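Packing a box still takes two pairs of hands

Machines that can fold a towel or wipe down a counter turn up online every week. Getting a few soft packets into a cardboard box and closing the lid remains a harder job, according to a short report put out in December by Sunlow, a small firm that tests automation for shops and mail-order businesses.
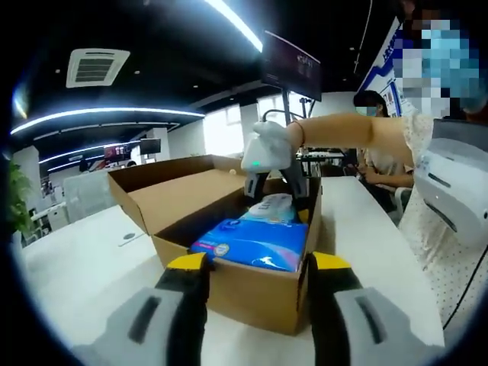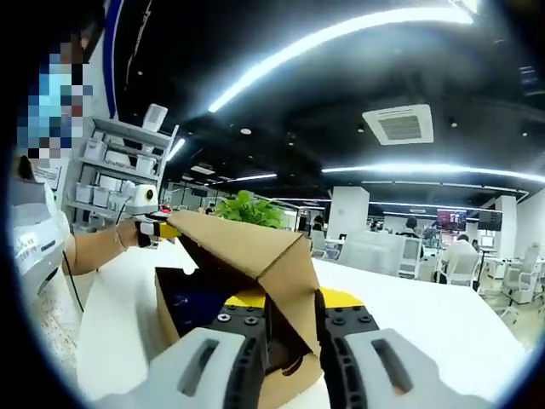
Box packing with hand-held grippers: reaching in beside the packs (first picture) and taking hold of a raised flap (second picture).

Sunlow's report looks at shop-floor chores that are still done by people in most stockrooms. It covers shelf filling, bagging, sorting returns and packing, and gives the most space to packing. The firm recorded 270 packing runs in which people worked with hand-held grippers, then used the recordings to train a two-armed machine called Stovamell.

On rigid goods the machine did well. Tins and small cartons went into the box without much trouble, and Sunlow says it would be willing to put Stovamell on a real packing bench for those items next year, with a member of staff nearby.

Soft packs were another matter. Wrapped wipes, tissues and refill pouches change shape when they are squeezed, and the machine often let go too early or pushed one pack down on top of another. The report says it also struggled when a pack had to be turned on its side to fit.

The lid caused the most stoppages. Cardboard flaps spring back and crease in the wrong place, and after a few uses they begin to tear. A person holds one flap down while folding the next and barely thinks about it. Stovamell needed 4 attempts on its worst boxes before the flaps stayed shut, and on some it had to be stopped and the box swapped for a new one.

Dollent, which sends out household goods from a warehouse with 500 product lines, has seen the results and is holding off. The company said it would look again once a machine could work through a mixed order without help. At present its packers handle everything from bottles to bags of cotton wool in the same shift, and it does not want to split the work into two separate lines.

Vukadinović, a maker of packing benches, takes a different view and thinks the box should change before the machine does. It is working on a carton with stiffer flaps and a tuck-in front, and expects to have samples ready in the spring.

The same problems apply at home. Sunlow tried a short list of household jobs at the end of its testing, including putting shopping away and refilling a bathroom cupboard. Stovamell finished 2 of them without help. The firm said it has no plans for a home version.

A second round of packing tests is due to start after the Christmas rush, using used boxes as well as new ones.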